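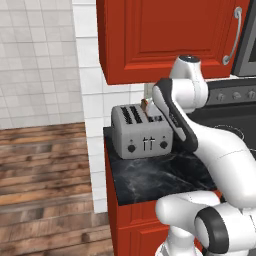
Could you put the exam hall list up again, a reader at Trindade asked, because ours still says "check hall" and then a box to tick? Gladly! I did our April one before the first mocks, so it's the Vitcombe list with my scribbles left in.

1. Fire exits open from the inside
Checked, both sides. The left one sticks and needs a proper shove. Reported.

2. Gangways clear
No, at first. We had 200 desks out and the back row had crept right up to the doors. Moved forward and checked again – fine now.

3. Desks and chairs sound
2 wobbly desks taken out. I sit at a few in every row and lean on them, which looks daft but finds the bad ones.

4. Cables taped or covered
Row 39 had the clock lead trailing across it. Taped down. I'd much prefer a battery clock and have said so (again).

5. Lights
One tube flickering over row 40. Not dangerous, but I wouldn't want to write an essay under it. On the repairs list.

6. Floor
Dry, no lifted edges on the matting. Look again if it rains, as the porch end gets slippery once everyone's trooped in.

7. Bags
Racks are in the lobby now, well away from the exit. Last year they were in a heap and somebody went flying.

8. Evacuation sheet on the invigilators' desk
There, but it was the old one with the assembly point on the lower field. Swapped for the new one.

9. First aid kit
Full. Plasters nearly out of date, so I've ordered more.

10. Radios
Charged, tested with the office at 8.15. Ours crackles by the stage.

Zadow site uses the same list but adds the lift, so do add your own oddities. If your school logs things in Burnura, put each fault in separately – I lumped three together once and only the first got fixed.

Next check is the morning of the first paper, before the desks get their cards.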